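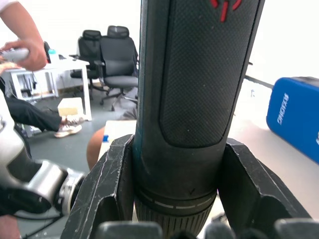 Photo: Ravinder Petrenko

Student Projects > Automation Lab > Reports > Screwdriving Cell: Equipment Plan

Equipment Plan and Budget for a Two-Arm Screwdriving Cell

1. Purpose

The project group was asked to propose a list of equipment for a small cell in which one arm drives screws and a second arm supports or presents the part. The work was limited to planning. No cell controller was to be bought, and any item already on the lab inventory was to be used before a new one was requested. The report covers tooling, fingers, work holding and spares. Software is treated in the Flunisby report and is left out.

2. Driver

Two routes were compared. The first is a fixed spindle bolted to the wrist flange in place of the gripper. The second is an ordinary hand-held power tool, held between the gripper fingers.

A fixed spindle gives better alignment and a defined torque. It also takes the arm out of use for anything else until the flange is changed back, and the quotation from Areck had a delivery time of 10 weeks. The hand-held route needs no change to the arm. Its weak point is the grip. A cylindrical body can turn between two flat contact faces when the screw seats, and a rubber grip panel covers only part of the body on most of the tools we looked at. If the fingers close on the smooth section below the panel, friction is lower and the tool may creep under load.

We recommend the hand-held route for the first phase, with a height stop so that the tool is picked up at the same level each time. The spindle should be kept as an option for the second phase. The quotation can be renewed at no charge.

Long bits were preferred to short ones. A long, thin shaft keeps the gripper body clear of the part and leaves the screw head in view of the wrist camera. The penalty is deflection at the tip - a small angular error at the fingers becomes a larger offset at the screw. Bits in two lengths should be ordered and compared before a larger quantity is bought.

3. Fingers

The present fingers are usable but worn along the outer edges. The wear is cosmetic as far as we can tell. The contact faces matter more, and these should be checked for flatness before the cell is set up. One spare pair per arm is included in the budget, giving 4 pairs in total with the ones now fitted. Petrenko suggested printed finger pads with a V-groove for round tools. These cost little and were added as a separate line.

4. Work holding 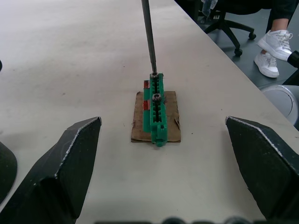 Work holding was missing from the first draft of the plan and is the largest change in this one. A narrow terminal block has a small footprint and a raised row of screws, so side load from the driver tends to tip it. A loose part on a flat tabletop will also slide. Padding under the part protects the surface but adds nothing to stiffness.

Three methods were priced:

Toggle clamps on a drilled base plate. Cheap and stiff, but set up by hand for each part.

A short length of mounting rail screwed to a plate. Suitable for rail-mounted parts only. Lowest cost of the three.

A small self-centering vise from Fladach. Accepts most parts under 56 mm wide. Highest cost, and the jaws would need soft inserts for plastic housings.

We recommend the rail plate now and the vise in the second phase. The clamps can be left out if the vise is approved. Colored tape is adequate for marking orientation during setup and needs no budget line.

5. Parts and consumables

Test parts should be bought in one batch so that screw fit does not vary between suppliers. Repeated driving wears the recess in the screw head, and a worn recess makes the results hard to read. Meléndez sells the blocks with screws fitted and also supplies the screws alone. The second form is preferred for replacements. Bits should be treated as consumables.

6. Order of purchase

First: rail plate, bits in both lengths, test parts, printed pads.

Second: spare fingers, height stop, a second battery and charger if the chosen driver needs them.

Third: vise, and the spindle if grip creep turns out to be a problem.

The first group can be ordered from the course account. The other two need approval from the department, and we were told to allow about 8 weeks for that. Orders placed after November would fall into the next budget period.

7. Open points

The payload margin with a hand-held tool has been calculated from catalog weights only and should be repeated with the tool on a scale. Cable routing at the wrist was not costed. A torque reference is also needed - either a bench meter on loan or a purchase - and the group did not agree on which. Both prices are listed in Appendix B.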